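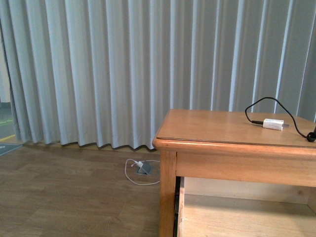

The long curtain, with the wood-look floor in front of it.

Project report: Who gets to write the label?

My project was about museum labels, and mostly about one small museum's labels, because I ran out of time for the other two I'd planned. The Conneely is a private collection of travel art, prints and watercolors mainly, made by Europeans who went east and painted what they saw (or what they thought buyers back home wanted to see). I spent August reading every label on display. There are 90 works up and 298 in storage, and I only got to the ones on the walls.

I started out pretty sure of what I'd find. I figured the old labels would be condescending and the new ones would be careful and dull, and I'd write that up and be done by lunch. The careful and dull part held up okay! But some of the older labels were way better than I expected. One for a market picture lists the fabrics being sold, what each was called locally, and which dye the painter got wrong. Whoever wrote that knew the trade. The newer label for the same picture says it "raises questions about looking" and stops there.

So I changed my question. I quit grading labels on attitude and started asking what a visitor would know after reading one that they didn't know before. I picked 30 labels and sorted them by whether they named a place, a sitter, or a source. Most named the painter's hometown. Very few named the town in the picture, even when it was written on the back of the paper - I checked this in the catalog, which Botari printed years ago and which is a pain to use because the index skips letters.

My advisor, Golshifteh Heydari, pushed me on this part. She thought I was letting the old writers off easy, and that knowing a lot about dye doesn't make you fair to the dyer. I went back and reread them with that in mind, and she had a point about four or five. I still think facts on a label are worth having, even from a snob.

For the last section I wrote my own label for a harbor view of Sirnine. It took me nine drafts. My first one was 700 words, and the museum's limit is way under that. I made the layout in Forkix and lost draft six, so that one isn't in the appendix.

If I did this again I'd talk to visitors too. I kept guessing what people take away from a label and never asked a single one of them.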